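From: Tomollow handweavers list
Subject: Re: Fringed cloths on tables - to knot or leave?
Date: 1st September

On the list a member wrote:

> I have finished the waffle weave cloth I started back in November and
> now can't decide what to do with the ends. It's cotton, cream with a
> pink thread through it, and meant for the table in our front room
> where the kids' things always end up. I have left a long fringe.
> Should I knot it, twist it or hem it and be done? Also it slides all
> over the place on the varnish. And will waffle go flat if things
> stand on it all week? The last cloth I made was plain weave so I have
> no idea.
>
> Sorry if this has been covered. The archive search isn't working for me.

The archive search hasn't worked for me either since the list moved. There was a long thread on fringes a couple of years ago but most of it was about scarves, so I'll answer for tables.

Don't decide on the ends until you have washed it. Waffle draws in a lot more than plain weave and the fringe will look longer against the cloth afterwards than it does now. Mine came off the loom flat and a bit disappointing, and the cells only turned up after a warm wash and a short go in the dryer. Put a row of hemstitching or a line of machine zigzag across before it goes in the water, otherwise the end picks start to wander. If you skipped that on the loom you can still do it by hand on a table with a good lamp. It took me two evenings per end.

As for knotting, it depends on the yarn. A soft cotton left loose will fray to fluff in the wash and you'll be combing it out with your fingers every time. Twisted fringe lasts longest. I use one of those clip twisters from Skernon, the four-clip one, and count the turns so they come out even. My count is 7 to the inch but yours will depend on the yarn, so do a sample on your thrums first. Overhand knots are quicker and perfectly fine if you pull them all up to the same height. Lay a ruler along and push each knot down to it with a needle. 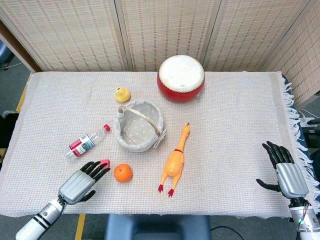 Sliding is mostly a matter of what's underneath. Rubber mesh works but it marked the finish on our old table, so I went back to an undercloth. A plain dark one in something with a bit of tooth is best, and it also gives you a colour to see the fringe against. Navy under an off-white fringe looks good to my eye, and where it peeks out along the side it makes the hang look intended. The undercloth wants to be washed before its first use as well, and more than once if it's navy. I had one run on me and the edge of a good cream cloth has been faintly blue ever since.

Length of drop is something you didn't ask about but you will run into it. A long fringe on a side where people sit gets caught in laps and chair arms. I turn the cloth so the fringe is on the sides nobody pulls a chair up to. If there are small children, anything within reach of the fringe is going to come down with it sooner or later. We lost a sugar bowl that way. Heavy things go to the back now and I keep the front for whatever won't break.

On things standing on it: yes, waffle flattens under weight, but it comes back with washing. What does more harm is anything with a rough base. Wicker is the main one. The cut ends of the canes catch in the floats and you get a pulled loop every time somebody drags the basket across instead of lifting it. Turn the basket over and run your hand across the bottom. If it snags your skin it'll snag the cloth. I clip the worst ends and rub the rest down with fine paper. A liner inside won't help with that part, it only saves what goes in the basket. Pulled loops can be worked back with a blunt needle, a little at a time along the row. Don't cut them.

Drums and toy boxes with metal fittings are the same story if the fittings sit low. Check before you leave them on there.

On washing in general, I do mine at 30 with ordinary liquid and no softener. Softener makes cotton waffle limp and it won't soak up a spill any more. I don't iron it at all, just pull it square while it's damp and dry it over a rail. The fringe I tie in loose bundles first with scrap yarn and untie when dry. It sounds fussy but it saves an hour of untangling.

For yarn, if you're making a second one, the 8/2 from Cerosora has been steady in colour from one cone to the next. Their pale pink is a bit greyer than the card shows.

If you do twist it, let us know your count and I'll add it to my notes.

--
Tomollow handweavers list
To leave the list, send a blank message with LEAVE in the subject line.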